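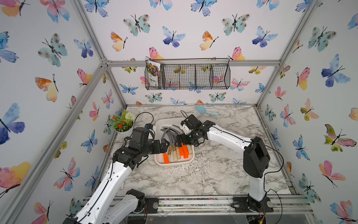

Harvest sickle keeps tearing instead of cutting, what am I doing wrong?

Asked by Tormod Hovland in Garden Tools and Care

I have a strip of tall grass behind the shed in Quintana, 40 feet long and too steep for the mower. I bought a plain sickle with a smooth blade last August and it cut fine for a few weeks. Now it pulls the stems over and rips them. I tried a kitchen knife sharpener and it got worse. Is the blade ruined or can I bring it back? I have one whetstone, 500 grit on one side and 2000 on the other.

3 answers
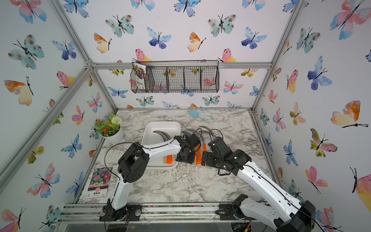 2 min read

Eirini Sfakianakis
Accepted answer

It can almost certainly be saved. Pull-through kitchen sharpeners cut the wrong angle for a sickle and leave a ragged edge. Clamp the handle to a bench so the blade can't move and put on a leather glove. Wet the 500 side and work along the inside of the curve in short strokes, moving the stone and not the blade. Keep going until you feel a slight burr on the back, all the way from heel to tip. Lay the stone flat on the back and take the burr off with two or three light passes. You can skip the 2000 side. Grass cuts better with a little tooth left on the edge.

Check whether yours has small teeth before you start. If it does, none of this applies and you should only touch the flat side.

Also cut low and pull toward the side, away from your legs.

15 people found this helpful

gardenbob_Zuvgate

Just buy a string trimmer. I have the Irex and never looked back.

Reply from Tormod Hovland: No outlet back there and I don't want another battery.

mlk77

Agree with the first answer. Wipe the blade with oil after, mine rusted over one winter in the garage. Cut in the morning while there is dew on it, the stems stand up better.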